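Does Background Music Help You Study?
Morkbridge summer project, 2021-07-01

Our group played Pop, a playlist from the Buline app, to students reading a 200-word passage. The app says it "boosts focus." We doubted that before we started, and our results gave us little reason to change our minds. Scores with music were 3 points lower on one passage and the same on the other 4.

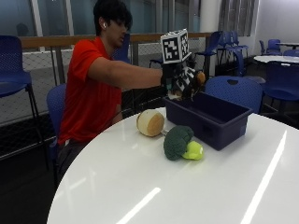

Fig. 1. White earbud worn at a round table.

Five passages is a small test, and a quiet room may not be a fair match for a dorm. We would still want better proof before paying for the app.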